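3. How we ran the project

3.1 The class and the teams

I should say up front that none of us started out as robot people. Nadja Riedl and I were both teaching the second-year project course at Prantl, and we had a budget for parts, a room with a decent table, and a pile of students who had mostly done software. So we picked a project where the software people could get their hands on something early (literally, since the grippers are held in the hand) and where a robot arm only had to show up near the end. The students named the whole thing Clarlow, and the name stuck before we could vote on it.

Teams worked in pairs. One student recorded, the other kept the log and called out the start and stop of each take, and then they swapped. We'd planned to swap once an hour. In practice people swapped when their wrists got tired, which came a lot sooner than we'd guessed, and after the first week we just wrote "swap when you want" into the handout and moved on.

3.2 Recording

Our target was 2000 takes by the end of August, and we ended up with 1466, of which 408 were thrown out in review (more on that below, it was a painful afternoon!). A take could last up to 370 frames before the recorder stopped it, a limit Kátia Cordeiro set in the first version of our script and which I kept meaning to raise. I never did, and I'm glad now, because the short takes made everybody plan their motions before they squeezed the grip.

We asked for slow, boring movements. This was a hard sell! Students want to be quick and a bit showy, and you can see it in the early logs, where the same pair will do five lovely takes and then one where the gripper whips around so fast that the tracking gives up. Nadja had the good idea of letting each pair replay its own takes straight away, and the whipping mostly went away after that.

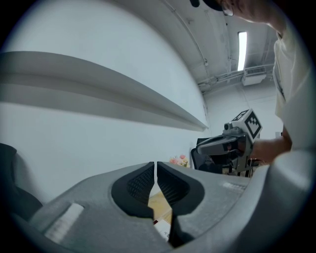 The other thing we changed midway was the order of the work. At first each pair did all its takes of one task in a block, then all of the next. By the end of a block the motions had gone stale, the same reach from the same side over and over, and when we plotted the paths (Figure 4) they sat on top of each other like a bundle of wires. From then on we shuffled the tasks, and the paths spread out nicely.

Figure 4. Gripper paths for one pair, before and after we shuffled the task order. Each line is one take. Same pair, same table.

3.3 Review and what we threw away

Review was done by a different pair from the one that recorded. Most of the rejected takes had lost tracking somewhere in the middle. A smaller group were fine as motion but had the wrong task name in the log, and we argued for a while over whether to fix those by hand. Kátia wanted to, I didn't, and we dropped them. I've gone back and forth on that choice ever since, and if I ran the course again I'd probably let her win.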